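4.2 Load restraint checks at the roadside

The claim most often made for roadside load checks is that they change how people tie things down. We are less sure. The Calldale figures, which are quoted more than any others, come from stops made by officers who already thought the load looked wrong, and a set of drivers picked in that way can say very little about everyone else on the road. 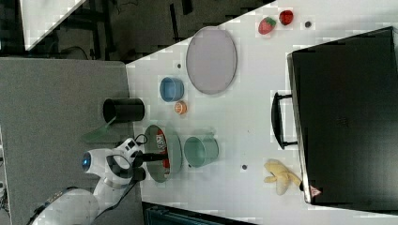
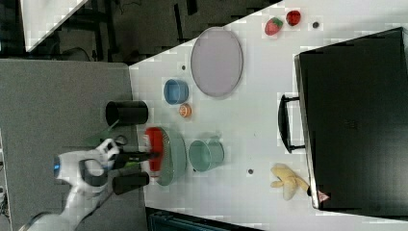

Figure 6. Two views of the robot arm and objects on the white tabletop.

In reply to an earlier draft of this section, El Fassi objected that we were asking too much of the stop records. Officers are not running a trial, the reply went, and a van with a wardrobe sliding about on its roof has to be pulled over whether or not it makes for a tidy sample. El Fassi also held that the fall in repeat stops at Calldale was too large to be put down to chance alone.

We accept the first point and doubt the second. A repeat stop was recorded only when the same vehicle was stopped again within the same district. A driver who borrowed a trailer in the spring and a different one in the autumn would appear as two separate people. So would anyone who moved over the boundary into Curneswood, where the forms had no box for load restraint until the second year. How many drivers this affects cannot be worked out from the records as they stand, and we have seen no serious attempt to find out.

The Sindham returns are better, though not by as much as has been suggested. They cover 1,568 stops, made at fixed points and at set hours, with every open-backed vehicle and every roof load waved in during the session. Each session lasted 30 minutes. That removes the officer's eye from the choice of vehicle, but it brings in a fresh problem — the points were all on the main road, and people carrying a bed or a fridge across town mostly keep to the back streets. Three of the sites were also in plain view from a long way off.

There remains the question of what counts as secured. At Sindham a load passed if it did not move when pushed by hand. At Calldale it was left to judgement. Curneswood asked for two straps on anything longer than the roof, a rule that a badly frayed pair of straps would meet without trouble. Adding the three sets together, as the joint summary does, gives a single pass rate that describes none of them, and the 20 per cent improvement reported there should be read with that in mind. We leave it out of the comparison in the next section and use the Sindham returns alone, with the main road sites marked — the weakness does not go away, but it can at least be seen.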